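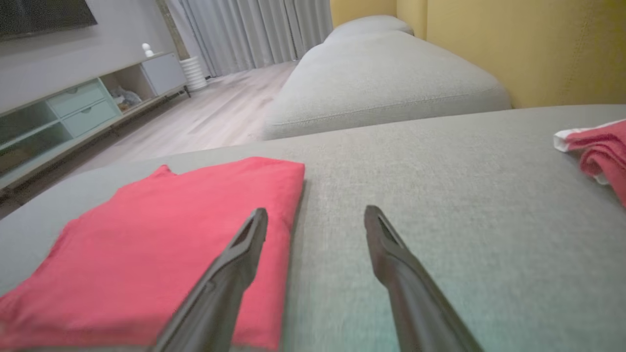 Last changed: 9 Feb 2019

Sillusano Build Support
Ticket 2967
Subject: Gripper closes off center when picking up cloth from a soft surface
Category: Home builds / end effectors
Hardware: Brennan arm kit, Uvel two-finger gripper, Sedmont servo board
Camera: small camera on the wrist, looking along the fingers
Status: Closed, with one item carried over

1. Report as received

The builder states that the arm was assembled at home and is being used to pick up and fold clothing laid out on a living room sofa. On a table the gripper performs as expected. On the sofa cushion it misses the edge of the cloth in a large share of attempts. The builder describes the fault as follows:

"The fingers go down in the right place and then the whole pinch walks to the left while closing. The right finger drags the cloth and the left one has hardly moved. By the time they meet, the edge has slipped out. I have changed the grip force up and down and it makes little difference. The folded cloth is a bit better than the jersey. The jersey fails nearly every time at the hem."

The builder was asked to supply the servo board settings, a log of one failed pick, and wrist camera stills with the gripper open over the work area. All were received.

2. First response

The settings file was compared with the standard file for this gripper. Three differences were found:

– Closing speed had been raised above the standard value.
– The contact stop was switched off for the left finger and on for the right.
– The finger zero positions had been entered by hand and did not match each other.

The builder confirmed that the contact stop had been switched off during earlier table tests and had not been restored. The builder was asked to restore it, to return closing speed to standard, and to leave the zero positions alone until the next step. Changing all three settings together would have made the result difficult to read.

Result reported: some improvement on the folded cloth. No change on the jersey.

3. Mechanical check

The builder was asked to cut power to the board, move each finger by hand through its full travel, and report any stiffness. The right finger moved freely. The left finger was reported as "noticeably heavier in the last part of the travel."

The gripper was removed from the wrist and the cover taken off. The servo lead for the left finger had been routed under the link and was being squeezed as the finger closed. The outer insulation was marked but not broken. The lead was moved to the outer channel and tied in two places, as shown in the assembly guide. The builder was advised to inspect the lead again after a week of use and to replace it if the mark had deepened.

With the lead moved, both fingers could be turned by hand with similar effort.

4. Zero positions

The zero routine was then run with nothing between the fingers. The stored values were cleared first; the routine does not overwrite values entered by hand, and this step is often missed. After the routine, the fingers met on the center line when closed in free air, to the extent the builder could judge with a steel rule.

5. Test on the sofa

The pick test was repeated on the same cushion with the same garments. For each attempt the arm was lowered until one finger touched the garment edge, with the other over the upholstery, and the gripper was then closed at standard speed.
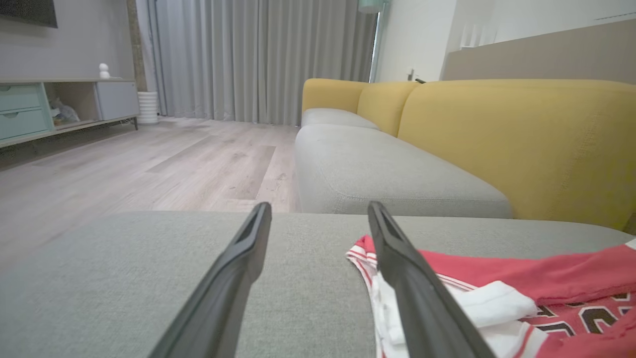

Right finger on the white folded section of the jersey, left finger over the bare cushion.

The builder ran roughly 100 picks over two evenings and reported that the sideways movement had stopped. The folded cloth was picked up reliably. The jersey was picked up in most attempts, but the gripper still lost it from time to time at the hem. In those cases the fingers closed evenly and the fabric slid out between the tips.

6. Remaining fault at the hem

The failed picks were reviewed in the log. In each, the contact stop had tripped early. The cushion gives way under the finger, and the board reads the push from the upholstery as contact with the object. The gripper then holds with too little force for a thick folded edge.

Two changes were recommended:

– Lower the approach height by 4 mm less than the table setting, so that the tips rest on the cushion and do not sink into it.
– Set the contact stop delay to 2 on the Sedmont board for soft surfaces, and return it to the standard value for table work.

The builder applied both. Hem picks improved, although the builder notes that a bunched jersey remains harder than a flat one and that results depend on where the arm comes down. Support agrees with this assessment. The Uvel fingers were supplied without pads, and the builder has asked whether soft pads may be fitted over the tips.

7. Carried over

Pads for this gripper are not in stock at present and are expected in March. The request has been added to the parts list under the same ticket number. Pads made at home may be used in the meantime, provided that they do not stop the fingers from closing fully. The zero routine must be run again after any pad is fitted or removed.

8. Closing notes for support staff

Similar reports should be checked in the order used here: settings, lead routing, zero positions, approach height. Grip force should be left at standard until all four have been confirmed.

The builder has agreed to closure. Replies to this ticket will reopen it automatically.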